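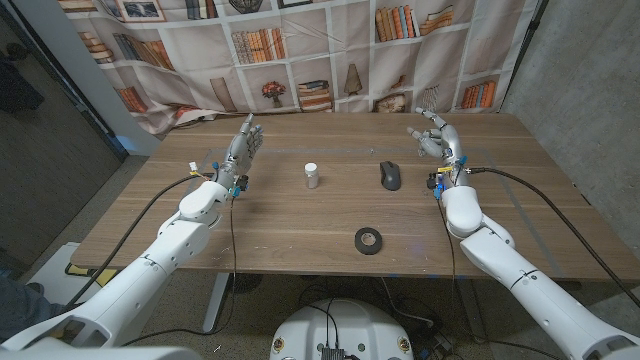

Is the Tindall paper mill open day worth the drive if you don't care about paper?

I'd say go, as long as you're happy in big noisy buildings and you wear shoes you don't love. I went in knowing that paper comes from trees and came home with a bag of offcuts and a lot of opinions about felt.

The mill sits at the bottom of Jarkmont, past the bridge, where the road gets narrow and you start to wonder if you missed a sign. (I did miss a sign. It's behind a hedge.) They open the doors to visitors twice a year, once in early summer and once in October, and I've been meaning to go for ages. My neighbor Kalliopi Leka finally booked us both in and told me what time to be on her porch, which is how most things in my life get done.

You check in at a little window and get a sticker, a hairnet if your hair is longish, and foam earplugs. Take the earplugs seriously! I kept mine in my pocket for the first building because it was quiet in there, and then a door slid open onto the machine hall and I was digging through my jacket like a raccoon.

Our guide was Rhodri Probert, who has been on the machine crew for most of his working life and now mostly does training. He walks fast. He also stops dead whenever something interests him, so the people at the front kept bumping into him. He started us off at the pulper, a giant tub where bales of dry pulp get dropped into water and churned until the whole thing looks like oatmeal. It smells a bit like a wet cardboard box, not bad at all. He let us put our hands in a bucket of the stuff after it had been thinned down, and it felt like almost nothing, just slightly silky water. Paper is practically all water at that point, he said, and the rest of the building is there to get the water out again.

And that really is the tour. You walk alongside the machine from the wet end to the dry end. First the watery pulp runs out onto a moving mesh, and you see it go from shiny to dull as it drains. Then it's squeezed between rollers with a thick felt carrying it along, and then it snakes up and down over the heated cylinders. The warm end is very warm. I had on a sweater and regretted it the whole length of the hall.

I asked what happens if the sheet breaks. Rhodri said it breaks all the time, and everybody on shift has a story about the worst one. His involved a moth. I couldn't hear the rest over the dryers and I'm still annoyed about it.

After that came the finishing room, where the big rolls are cut down into sheets, and then my favorite stop, the hand sheet room upstairs. Tindall still makes a small amount by hand for bookbinders and printmakers, and Shufen Yan runs that part. She showed us how to dip the mold and lift it level, with a little shake to one side and then toward you, and then she let us try. Mine came out thick on the left and nearly see-through on the right. Kalliopi's was perfect and she has mentioned it several times since.

Shufen keeps a drawer of old sheets going back years, and she holds them up to the window so you can see the watermarks. There was one with a heron, done for a local school anniversary, that I would have happily walked out with. She told us she can tell who made a sheet from the corners. I believe her.

Practical stuff, because I couldn't find any of it before we went:

Tickets were free but you have to book, and groups are small. The person at the window told me they had 187 visitors by lunchtime, and you do feel it in the cafeteria line.

The tour takes 2 hours and there's nowhere to sit until the end. There are metal stairs with open treads up to the hand sheet room. If you can't manage those, ask at the window and they'll bring a mold and vat down to the ground floor for you.

Parking is in the field. It had rained. See my earlier remark about shoes.

The shop takes cards now. Offcuts are sold by the bag and you can't pick through them, but I got a lovely mix of cream and gray, plus one mystery sheet of deep orange. The notebooks are pricier and I bought one anyway.

Eat before you go, or do what we did and stop in Ukbridge on the way home. The bakery by the bus stop does a cheese and onion roll the size of a shoe.

I've already put my name down for the October one, mostly to have another go at the mold. Kalliopi says she'll come too, and I'm going to stand next to Rhodri this time and get the end of the moth story.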